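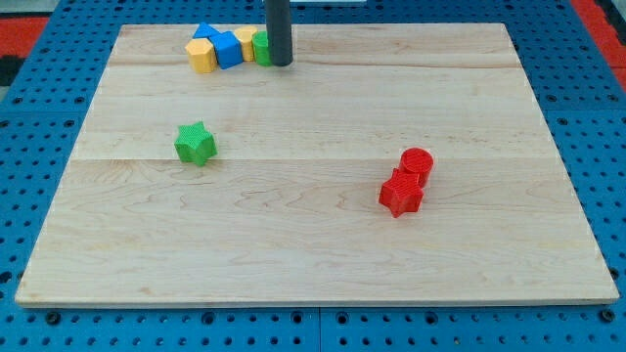
The Tresemell Public Library lends more than books. For the past several years its collection has included hand tools, cake pans, sewing machines and camping stoves, and any resident with a library card may borrow them. The head of the lending program spoke with this newsletter in February, shortly before the opening of the new pickup counter on the lower level. The conversation began with the kind of item that patrons ask about first, a plain, pale wooden board with faint grain lines running across it and the seams still visible where one plank meets the next. "People want to know what they can make at home with borrowed equipment," the program head said. "A flat board is a good answer. It is a modest project, and it teaches you how to clamp."

The program started with one shelf of donated tools behind the reference desk. It now holds 700 items, of which 300 are out on loan on a typical day. The remainder are in the building, either ready for pickup or waiting to be inspected. Demand follows the seasons closely. Pressure canners leave in late summer and do not rest until the first frost. Carpet cleaners are requested in the spring, often by several households on the same street, who have learned to pass the reservation from one card to the next.

The library does not encourage that last practice. "The loan belongs to the card," the program head explained. "When a machine comes back with a cracked hose, we need to speak to the person who used it. We would much prefer that the neighbor place a separate hold, even if it takes a few extra days." The standard loan period is one week, with one renewal if no other patron is waiting. Late fees were dropped for books some time ago but remain in place for tools. Asked whether that difference was fair, the program head replied that it had been discussed at length. "A novel that is three weeks late is an inconvenience. A tile saw that is three weeks late means another family has a bathroom with no floor."

Repairs take up more staff time than any other part of the work. Most are handled in the building, at a bench next to the old map room. Sewing machines are sent to Toivonen, a repair shop two blocks away that has serviced them since the program began. Turnaround is usually short, although parts for the older machines can be difficult to find. The library has kept two machines that no longer run so that their parts may be used in others. "It is not elegant," the program head said, "but it has kept four machines in circulation that would otherwise be gone."

The catalog was moved last year to Riltus, the reservation system already used for meeting rooms. Patrons may now see a photograph of each item, a list of what is in the case, and the date it is due back. The change brought some trouble. Several older patrons had been in the habit of telephoning to ask what was on the shelf, and they found the new screens confusing. The telephone line was restored after a month and is answered each morning from nine to eleven.

The program head was also asked about safety. Every power tool is lent with a printed card of instructions, and patrons borrowing one for the first time must attend a short orientation that lasts 30 minutes. Chain saws and nail guns are not lent, and there are no plans to add them. "We are asked about chain saws every autumn — and every autumn the answer is the same."

Funding for the coming year includes $3,000 for new purchases, most of it already assigned. The library intends to buy a second dehumidifier, replace the older cordless drills, and add a set of folding tables for family gatherings. A request for a cider press is under review. The branch on Bunditz Avenue will offer pickup and return beginning this summer, though items will continue to be stored and inspected at the main building.

The new counter will keep the same hours as the circulation desk. Patrons returning large items are asked to use the rear entrance, where a cart is available, and to ring the bell for assistance. Items should be clean and dry, with cords wrapped and all attachments in the case.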